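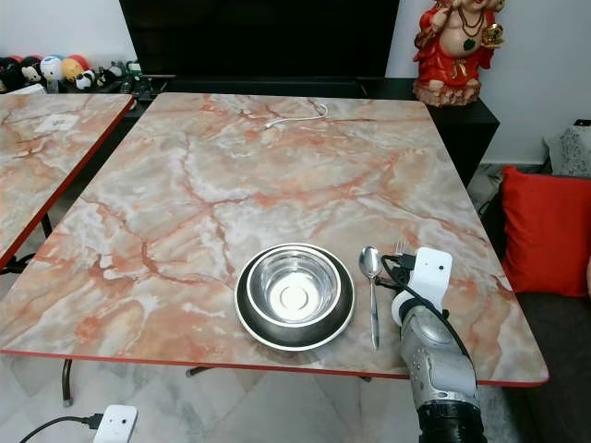

Nastier Opens Its Doors for a Morning of Table-Setting Robots

Sarton, 02/05/2025

Print this page | E-mail this page

We had people over! Nastier, our little robotics outfit here in Sarton, held its first open day, and I'm still grinning. The star was Rantala, our tableware project, working at a marble-look table with steel bowls and a spoon (pretty much what you'd eat lunch with).

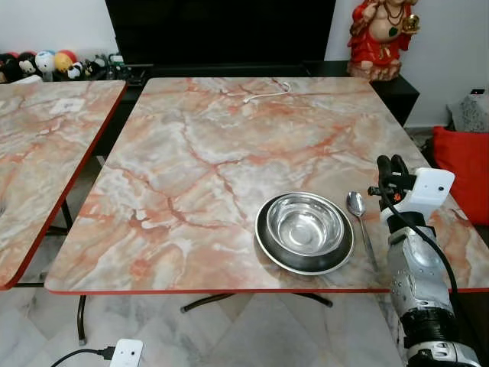
We ran two sessions and had room for 18 guests in each, and folks asked great questions. Why are shiny bowls so hard? How tight should a grip be? We talked through all of it and let visitors pick where the spoon went next, which got pretty competitive.

Our friends at Mineo came along too, and we're already planning another open day for December. Want in? Drop us a line and we'll save you a spot.

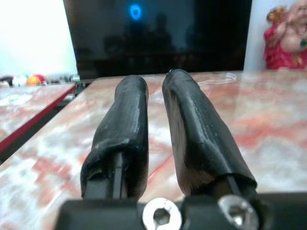
Rantala's gripper fingers up close, in their black covering.

We use cookies to make this site work better. Accept | Settings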